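Can a robot do the chores yet? Your questions answered
Updated 01/03/2021

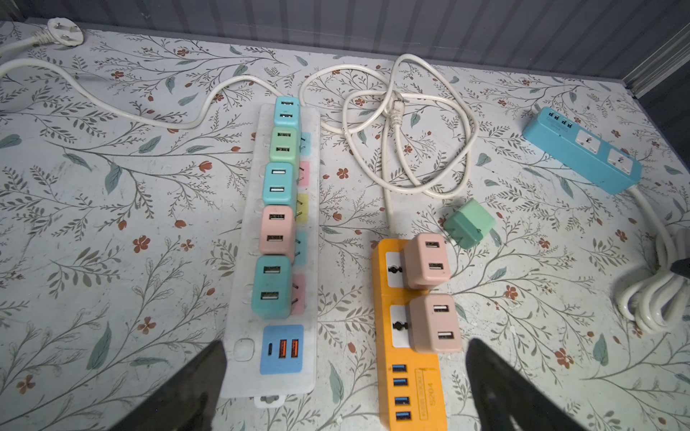 Chargers and power strips on the flowery tabletop.

I write up the home robot trials at Fletbridge, and these are the questions that land in my inbox most.

So, can they do housework or not?
Bits of it! Picking up a sock is fine. Tidying a whole bedroom, not a chance.

Why bother with plugs?
Every house has them, and so does every shop stockroom. A charger is small and it has to go in straight – a few millimetres out and you're just prodding plastic. Cords are worse, as they never lie the same way twice.

How well does it go?
We logged 1,482 goes at plugging in a charger and 388 of them worked. I was quite pleased with that (my sister wasn't).

Is it quicker than me?
Oh no. Our best run of six chargers took 61 minutes.

What about shop work?
Fellmont, the hardware shop, wants its shelves faced up overnight. Boxes are much kinder than cords, so I'd expect that sooner.

Can I buy one?
Not from us, sorry. The next open day is in July – come and have a nosy.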